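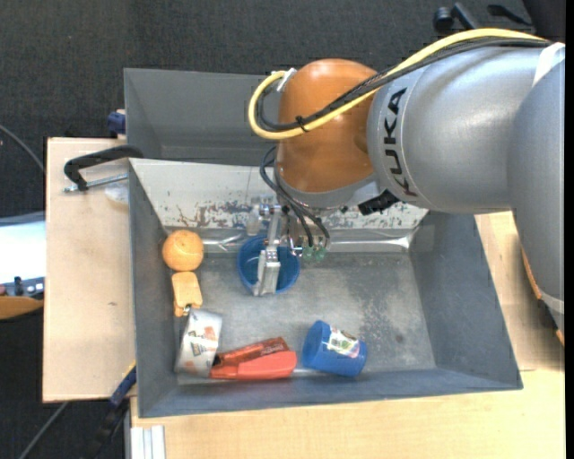 Route planning for a charity walk - my part of the report

So my half of our project was the walking route, and Halvard Bakke took the sign-up page. We were planning for 300 people plus dogs, starting on the grass by the Bañuelos fountain and finishing at Jarotar Park.

I walked it twice, once on a Tuesday at 8 a.m. when the sidewalks were packed. My first version crossed Wevier Street at the bus stop, and that was a mess! It took me two light changes just to get over. The new one stays on the north side and adds around 200 yards, but there's shade and a water tap for the dogs.

I counted 1,317 steps from the fountain to the first crossing (my stride, so don't quote me). Isauro Cisneros, our instructor, wanted a wheelchair option too - I've drawn it in green on the second map. Parking I still need to check.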